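Fisdale stock plan FAQ

When do bonus shares vest?
After 26 months of service. Leave of up to seven weeks does not stop the clock. 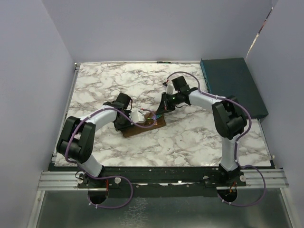
Who is covered? All full-time staff at the Parkley and Biwott sites.

How is tax taken?
Shares are withheld at vesting. No cash is due.
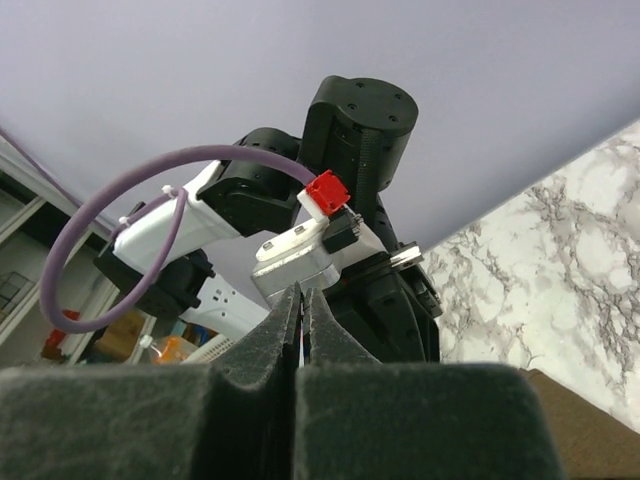 Part-time staff get a cash award of $400. It is paid through payroll in August.

Can I sell at once? 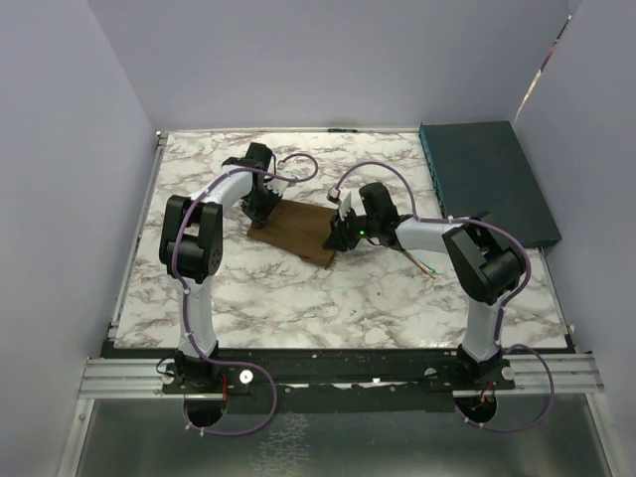 Rehema Swai asks whether the trading window applies to withheld shares. It does not.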